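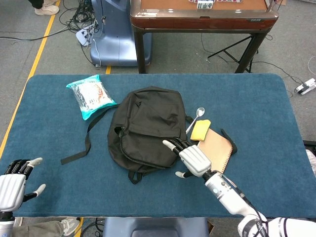
그림 1. 테이블 위의 검은색 배낭과 스프링 노트, 숟가락

군 복무 구술 기록 수업 4주차 강의 노트
주제: 취사병의 하루를 어떻게 들을 것인가

지난 시간에 나눠 드린 오미드 키아니(Omid Kiani) 구술록 1부는 다들 읽어 오셨죠? 저는 이 구술록을 읽을 때마다 새로운 데가 보여서 정말 즐겁습니다! 키아니 씨는 리콥덴 주둔지에서 취사병으로 복무했고, 제대한 뒤에는 턴스테드에 작은 식당을 열었습니다. 전투 장면은 한 줄도 없는데 부대가 어떻게 굴러갔는지가 이만큼 생생하게 드러나는 기록도 드물어요.

1. 왜 취사병인가
군대 이야기라고 하면 보통 훈련소, 행군, 사격부터 떠올립니다. 그런데 1000명이 하루 세 끼를 먹으려면 누군가는 새벽 3시에 불을 켜야 하지요. 키아니 씨의 첫 근무일이 바로 그랬습니다. 양파 한 자루를 다 까고 나니 아직 해도 안 떴더라는 대목(구술록 둘째 장)은 꼭 소리 내어 읽어 보세요. 말의 속도가 달라지는 게 느껴집니다.

2. 보직은 어떻게 정해졌나
키아니 씨는 원래 통신병을 지원했습니다. 시력 검사와 적성 면담을 거쳐 취사반으로 갔는데, 본인은 이 과정을 두 번 이야기하고 두 번의 내용이 조금 다릅니다. 첫 면담에서는 면담관이 권했다고 하고, 나중에는 자기가 먼저 손을 들었다고 해요. 어느 쪽이 맞는지 성급하게 고르지 마시고 두 진술을 나란히 적어 두세요. 기억이 어긋나는 자리야말로 구술사에서 제일 재미있는 자리입니다!

3. 질문 만들기
"힘들었습니까?"라고 물으면 "힘들었지요" 하고 끝나 버립니다. 물건, 냄새, 시간을 물어보세요. 수업에서 같이 만든 질문 가운데 좋았던 것을 옮깁니다.
- 아침에 맨 먼저 손에 잡은 도구는 무엇이었나요?
- 500인분 국에 간을 맞출 때는 누가 맛을 보았나요?
- 식당 문이 열리기 직전에는 무슨 소리가 났나요?
- 제대하던 날 가방에 무엇을 넣으셨나요?
마지막 질문은 지난 학기 수강생이 낸 것인데, 이 질문 하나로 40분 넘게 이야기가 이어졌습니다.

4. 용어 정리
취사반: 부대의 조리를 맡은 조. 구술자에 따라 '주방', '식당'이라고도 부르니 말한 그대로 옮기고 괄호로 풀이를 답니다.
코즈마: 키아니 씨가 두 번째로 배치된 보급 기지. 구술록 뒷부분에서는 '거기'로만 나올 때가 많아요. 앞뒤 문맥을 확인하세요.
짬: 남은 음식, 또는 복무 경력. 두 뜻이 한 문장에 같이 나오기도 합니다.

5. 녹취 요령
웃음과 침묵도 적습니다. (웃음), (잠시 멈춤) 정도면 충분해요. 사투리와 말버릇은 고치지 않습니다. 지명과 부대명은 들리는 대로 적은 다음 빔컴 자료실의 색인과 대조해 주세요. 숫자도 마찬가지입니다. 키아니 씨는 감자 100포대를 날랐다고 했다가 뒤에 가서 "그보다는 적었을 거야" 하고 고쳐 말하는데, 둘 다 남겨야 합니다.

과제
가족이나 이웃 중 군 복무 경험이 있는 분을 한 분 정해서 짧은 면담을 하고, 녹취문 두 쪽과 질문지를 함께 내 주세요. 면담 전에 동의서를 꼭 받으시고요. 조리, 세탁, 수송, 행정처럼 잘 이야기되지 않는 보직이면 더욱 반갑습니다!

다음 시간에 읽어 올 것
키아니 구술록 2부, 코즈마로 옮긴 뒤 첫 겨울 부분. 2월 폭설로 보급이 끊긴 이야기에 밑줄을 그어 오세요.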